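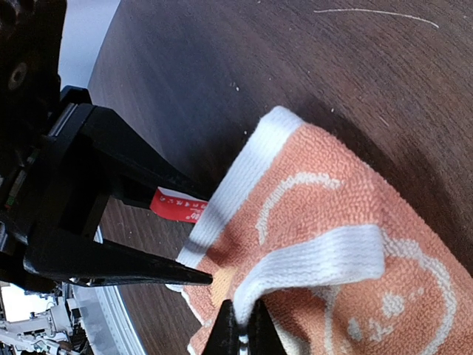
Towel table at the Zustden open day, seen from the wrist camera.

Zustden open day - who went?

papertape
Posted Wed 28 March
Got over to the Zustden open day in Drerkby after lunch. Parking was full so I walked from the bus depot. Most of the floor was the usual palletizing stuff, but the back room had an arm working on an orange terry towel with white stripes, and that's where I stayed. The view above is from the wrist. One finger is down in a fold of the towel and the long one comes to a point right at the near edge.
Anyone else see it? I want to know what people thought of the fingers.

millhand27
I was there in the morning. Didn't care for the fingers. A point like that on loop pile is going to pull threads sooner or later. We ran Dreleo pads on a linen line for two years and they were wide and soft for a reason.

papertape
Pads can't get under a hem though. They slide over it.

millhand27
They can if you set the approach height right. Ours did.

oxbow_j
Flat linen and terry are different jobs. Terry bunches up and you have no idea where the corner went. I'd take the narrow finger and deal with the snags.
Was that the only towel they had out? When I went by it was a plain one.

papertape
They had a stack. The orange one has a line drawing printed on it, all loops and curves. The woman at the table said they like printed ones for practice since the pattern gets so bent up in the folds.

sleevebolt
See the little red tag sticking out by the white border? That's what I would worry about. Grab the tag in place of the hem and you lift the whole thing crooked.

oxbow_j
Or grab it on purpose. It's the one part that stands up by itself.

sleevebolt
Not every towel has one, and some are cut off before they get to the laundry.

millhand27
Agree with sleevebolt. We counted once, 1268 towels in a week and 100 of them had no tag left.

katydid_shop
Missed it, had a belt down at work. Did they give a price? Belhaj quoted us for a folding cell in February and I never got past the first page.

papertape
No prices. There was a sign-up sheet for a call back and I put my name on it. Will post if I hear anything.

millhand27
Ask them how often they change the fingers.

papertape
Will do.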